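Chapter 6
Sorting Small Things: What a Bin Is For

Geeta Garg and Yogesh Jaiswal

Most advice about sorting begins with the container. Buy the bins, the argument goes, and order will follow. We have our doubts. In the stockrooms and back offices we visited for this book, the bins had usually arrived long before anyone had decided what belonged in them, and a good many had turned into drawers without lids: a place to put a thing so as to stop holding it.

Flat goods show the problem best. Cards, booklets and thin boxes look easy to sort. They stack, they weigh next to nothing, and a few inches of shelf will hold plenty of them. They also hide one another. A stack of cards tells you about the top card and asks you to trust it for the rest. At Maurya, a gift shop with some 300 kinds of card in stock, Shakuntala Bhatt asked her staff to find one particular item without lifting anything. Most gave up. The shelves had been called "organized" in the shop's own report that July.

The usual answer is color. Put gold with gold, black with black, silver with silver, and a stranger can carry on the work. Color is quick, and we recommend it as a first pass. As a complete system we are less impressed. It says nothing about size or age or whether the item is still wanted, and it breaks down as soon as a second shade of green turns up. Aarti Kanaujia's method, given in Section 6.4, sorts by color first and by use second. It is slower — she admits this — and we think the extra time is worth it only for goods that are handled every week.

Then there is the matter of how cards should sit in a bin. Upright cards can be thumbed through, but they lean, and a leaning card slides. Cards laid flat stay put and cover each other. Suppliers such as Clurkeo sell dividers meant to settle the question. We tried them and went back to plain bins.

Before reading further, look at a place where you keep small flat things. Write down what you believe is in it, then empty it and check. Ankit Ahuja has set this task to every class he has taught, and the two lists have yet to match.

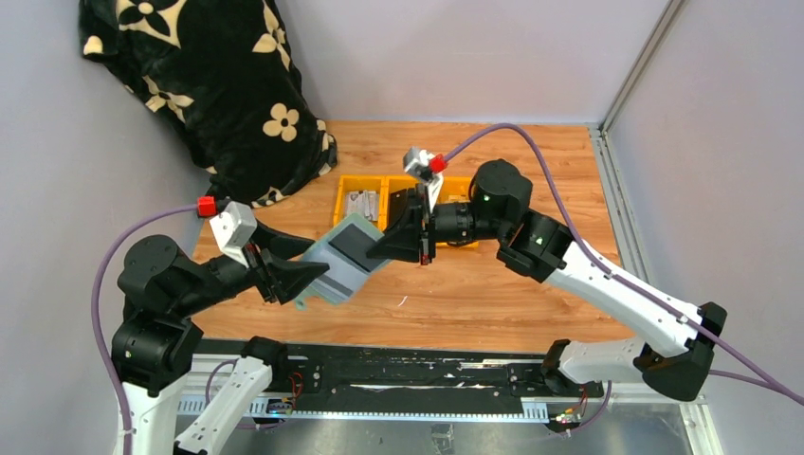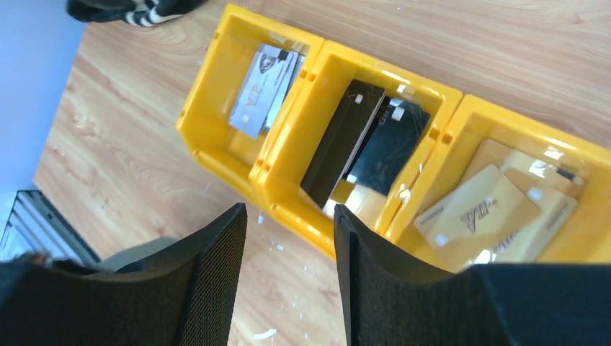
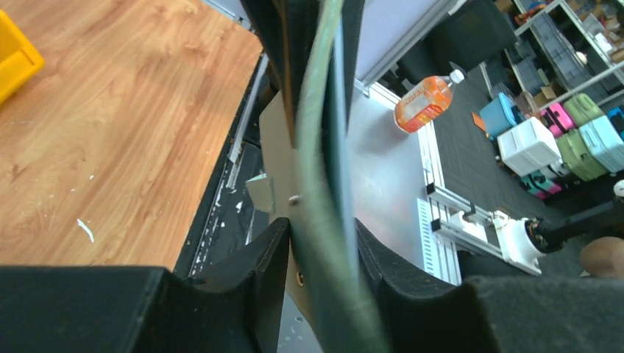
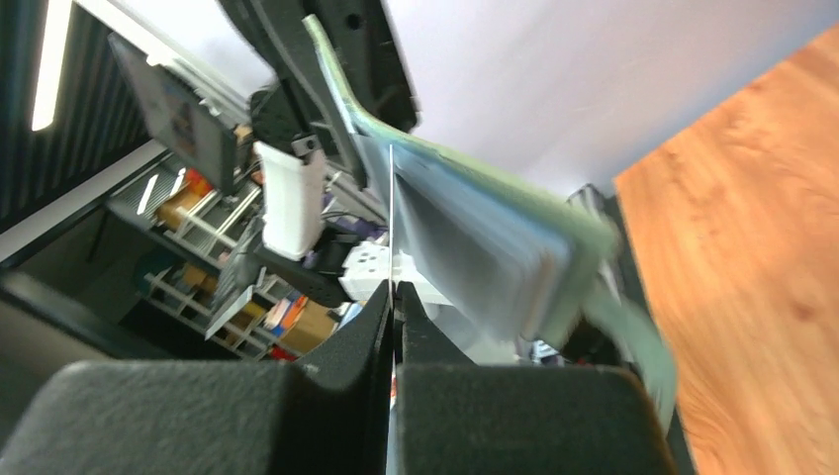 Figure 6.1. Sorting small goods at a worktable. In the second picture, silver-white, black and gold-colored cards are kept in separate yellow bins.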